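Storage bin (household and workshop)

A storage bin is an open or lidded container, usually of moulded plastic, used to hold loose articles on a shelf, bench or table. The term covers a range of shapes, from tall narrow boxes to wide shallow trays. Open bins are commonly set out in a row and given different colours, each colour standing for one class of contents.

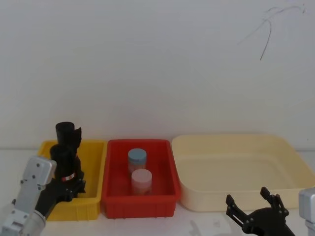
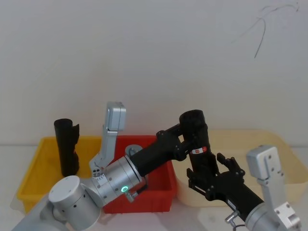
Yellow, red and cream bins on a white tabletop.

Why are sorting bins made in different colours?
Colour can be recognised from further away than a written label and without reading, so articles can be put back in the correct bin quickly. A colour also remains in view when a label has been worn off, covered or turned to the wall.

Terminology

In British usage "bin" on its own often means a container for refuse, and suppliers therefore prefer "storage bin", "crate" or "tub". A container whose width is much greater than its depth is generally called a tray. The boundary is not fixed. The Tullach catalogue lists as a tray any container with a depth of less than a quarter of its length, while Piletti uses "low bin" for the same form.

Construction

Most bins are injection moulded in polypropylene or high-density polyethylene. Polypropylene is the stiffer of the two and keeps its shape in thin walls. Polyethylene is softer and stands up better to knocks in the cold. Recycled material is used mainly in dark colours, as pale shades show any variation in the feedstock.

The walls normally lean outwards by a few degrees. This slope, known as draft, allows the moulding to leave the tool and lets empty bins nest inside one another. Where the draft is small, nested bins can lock together through suction, and small stops are moulded under the rim to hold them apart.

The rim is the part under most load when a bin is lifted. It may be rolled, flanged or left plain. A rolled rim stiffens the upper edge and gives a rounded surface for the hand. Vertical ribs on the side walls resist bowing outwards when the bin is full, but they collect dust and make adhesive labels difficult to fix. Some makers leave a smooth panel on the front for this reason.

Sizes

There is no general standard for household bins. Workshop and warehouse bins often follow a footprint based on 600 mm, which suits common shelving and pallets. The Baumgart range has 36 footprints and depths in combination, of which the smallest is 76 mm deep. Stated capacity is usually measured to the brim, and the usable volume of a bin with sloping sides is less than its outside dimensions suggest.

Choice of form

Tall-sided bins suit articles stored upright, such as bottles, jars, brushes and rolled material. The walls prevent the contents from falling over, and more can be held on a given area of table. The lower part of the contents is hidden from the side, and small items at the bottom are awkward to reach.

Shallow trays suit flat or small articles that have to be seen together. They take up more table space and give little support to anything tall. A tray is often placed at the end of a row of deeper bins to receive unsorted articles or those set aside for checking.

Arrangement

Bins in regular use are placed side by side with their rims level where possible. Placing them against a wall prevents them from being pushed back out of reach. Jars with lids should stand upright on the bin floor and should not be stacked unless the lids are made for it. When two or more similar jars share a bin, lids of different colours serve as a second code within the first.

In a survey of 2,271 bins in school and community workshops, Uwe Wendt found that schemes with more than five colours were seldom kept up, and that users tended to merge similar shades such as cream and white. Wendt recommended adding a printed symbol wherever users might have difficulty telling colours apart, red and green in particular.

Care

Plastic bins are washed in warm water with a mild detergent. Abrasive pads scratch the surface and make later staining worse. Pale bins may yellow in strong sunlight. Solvents should be kept away from the moulding, and a bin that has split at the rim should be withdrawn from lifting, although it can still be used standing on a shelf. Forero supplies clip-on rim guards for its older bins, but these do not restore the original strength.

See also: Crate; Drawer divider; Nesting (containers); Tote box

Page last revised 24/09/2023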